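Footwear notes: changes to the Mevlow work pump and the half-size chart

25 July 2020

The Mevlow block-heel pump goes back on the site this week with a revised last and a new insole. Customers who bought the earlier version should read the sizing section before reordering, as the fit across the toes is different.

What changed

The old last narrowed early, and most of the returns we logged since February gave the same reason: pressure at the little toe. Edileuza Guerra, who handles our pattern work, moved the widest point of the last forward and kept the almond toe shape. Heel height is unchanged. The heel cap is now attached with a single pin and can be replaced by any shoe repair shop.

The insole is a two-layer foam, firm under the heel and softer under the ball of the foot. It is glued at the heel only. If you wear your own inserts, lift it from the front edge and pull slowly toward the back. Do not use a blade; the lining underneath is thin and will cut.

The upper comes in smooth black, smooth navy and brushed gray. The brushed finish marks in rain. A suede spray helps, but test it on the inside of the heel first and let it dry overnight.

Sizing

The revised pump runs true to size for a medium foot. If you sized up in the old version to get more toe room, go back to your usual size. Wide-foot customers should still go up a half size. European size 40 is in stock in all three colors. Half sizes in navy are limited, and Adalberto Portela expects the next delivery to close that gap.

Measure at the end of the day, standing, with your weight on both feet. Trace the longer foot, measure heel to toe in a straight line, and compare the result with the chart on the product page. The chart lists foot length. Some other shops list insole length, which gives a larger number, so the two charts cannot be compared line by line.
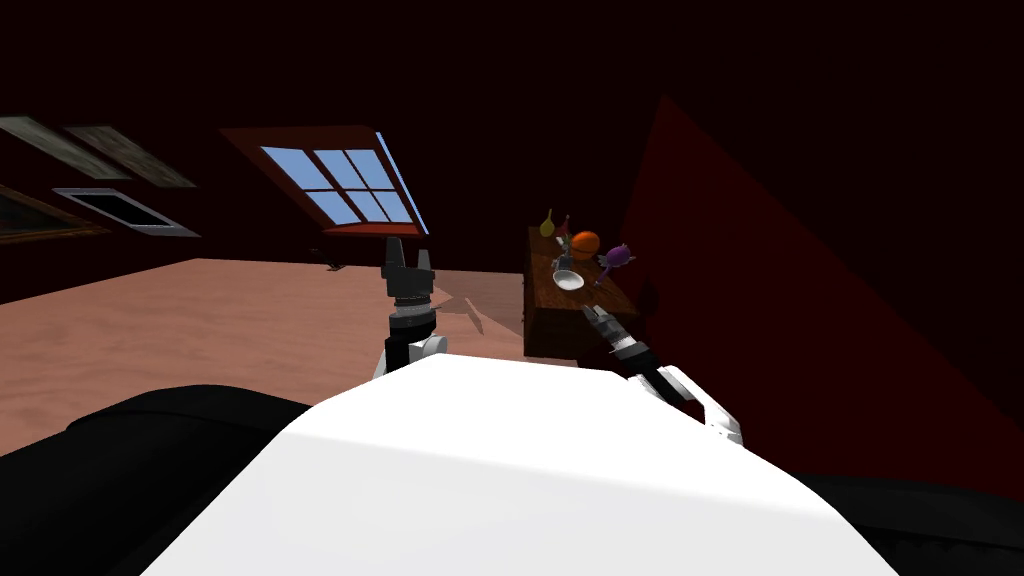 Attic room with a sloped ceiling and a small wooden table.

Lambert flats

The Lambert pointed flat stays as it was. We have had several questions about the ankle strap, which is sold with 2 extra holes already punched. If you need another, ask a repair shop to add it with a round punch. A hole made with a nail or an awl will stretch and then tear toward the edge of the strap. Straps altered this way are not covered under our return policy.

Replacement buckles for the Lambert are listed under part number 201. They fit the left and right shoe alike.

Care between wearings

Leave a day between wearings if you can. Foam recovers slowly, and a pump worn every day flattens at the ball of the foot well before the outsole shows wear. Stuff the toes with plain paper. Printed paper can stain a light lining.

Wipe smooth leather with a damp cloth and dry it away from heaters. Use cream polish in small amounts and skip the heel edge, where buildup tends to crack.

Returns and exchanges

Unworn shoes can be returned or exchanged within 21 days of delivery. Try them on carpet. Scuffed outsoles are counted as worn, and Genivaldo Cordeiro in returns will send those pairs back to you. Include the packing slip and write the size you want on it. Exchanges ship once the first pair has been checked in.

Notus ankle boots are not part of this update. The fall colors will be listed in a later issue.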